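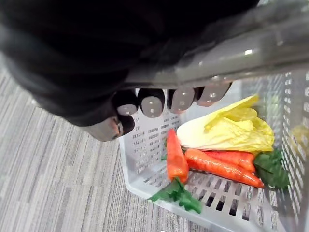
Figure 2. A basket and its gray plastic handle.

One shopper in Irkby objected that she had never made an unplanned purchase in her life, and that the second packet of cookies had been planned since the parking lot. Her view was widely shared. Of the 73 people we interviewed outside the Landell store, 4 admitted to buying anything on impulse. Their receipts were less discreet. Owino (2012) met the same trouble and settled it by trusting the receipts. We do likewise, and count as unplanned any item missing from the written list, cookies included.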